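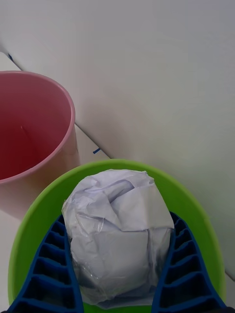

Visit report: Feltbridge test hall, 28th December
Filed under: site visits, household handling

Lalatar opened its Feltbridge hall to outside visitors between the holidays, with half the heating off and most of the benches running. I went with one question from our own workshop: can a machine yet be trusted with the dull sorting and moving jobs that take up the first hour of a shift, or the last hour of an evening at home? We had put the same question to them in July and been told to come back when there was something to look at.

The hall is a single-storey unit behind the Maldonado cold store. Visitors sign in, are given a visitor's badge and a sheet of rules, and are then left more or less to themselves. There were 19 of us. Coats went on a rail by the door and most people went back for them.

Bench work

The chore benches are plain white enclosures with ordinary household plastics inside. Tubs and basins are bought from market stalls and replaced when they split. The task set is short: take a thing out of one vessel, put it in another, and do it without crushing the thing or dragging the vessel along with it.

The most useful bench for my purposes was the one handling wrapped goods. The item was a bundle of crumpled white paper with clear plastic film round the lower part, sitting in a green basin with a pink container beside it. It is a nasty object to pick up. Paper gives at first and then does not, film slides, and a folded flap can be held firmly while the rest of the bundle stays where it is. A rigid parallel jaw needs its width and force set quite closely for this, and the settings that suit one bundle will not suit the next.

Lalatar uses soft ribbed fingers on this bench, blue plastic with open rectangular cells along the length. The principle is well known. Pressure on the inner face makes the finger bend round the load, so the contact area grows as the grip closes. With a bundle of this shape the two fingers lie along its sides and lean in towards each other at the top, which helps to keep it from riding up out of the grip. The price is precision. A soft finger does not know to the millimetre where its own tip is, and the thick rim of a tub leaves little room for it to wander.

I watched 40 cycles on this bench with a tally sheet. Of these, 4 ended in a drop and 2 in a stop, where the arm halted and waited for a person to clear it. The stops both came with the bundle lying against the side wall of the basin, where one finger has to be worked down between plastic and paper. The drops had less of a pattern. In two of them the grip had closed on a loose fold, and I could not see clearly what had gone wrong in the others.

The remainder were clean transfers. None was quick. A person would do the same move in the time it takes the arm to line itself up.

Sensing

The view from the wrist is better than I had expected for finding the item and poorer for judging the grip. Once the fingers are down in the tub, they and the bundle hide most of the basin floor. Clear film is a further trouble, as it shows up mainly by its shine, and the shine moves with the lamp. The Jastunex controller on this bench takes motor current as a second opinion. It will notice an empty grip. It is less good at noticing half a grip.

White walls and a white floor also flatter the system. I asked for a run with a patterned cloth laid underneath and was told it could be arranged on another visit. I would like to see that before drawing any conclusion about kitchens.

Other benches

The towel bench was off. A cup bench was working steadily with rigid fingers and is much as it was in July. Parts sorting, at the far end, is the nearest to shop-floor use: mixed fasteners in shallow trays, one arm, slow but regular. The sorting error is low enough that we could live with it, provided someone empties the reject tray. The noise is acceptable for a shared room.

Assessment

For our workshop, I would consider the sorting bench for a trial on overnight work, where speed matters little and a stopped arm can wait until morning. I would not yet buy anything for wrapped or bagged goods. The fingers are ready for it. The judgement about what has been gripped is some way behind them.

For the home, the answer is still no. The single move from tub to tub is mostly there, but a household chore is a long string of such moves, and a failure at the rate I counted would have someone called back to the machine several times in one basket of things.

Practical notes

Parking is on the Maldonado side and the barrier needs a code, given out at sign-in. There is no canteen. Take gloves. Questions for the bench staff are best kept until a run has finished, as the arms are paused whenever anyone steps over the yellow line.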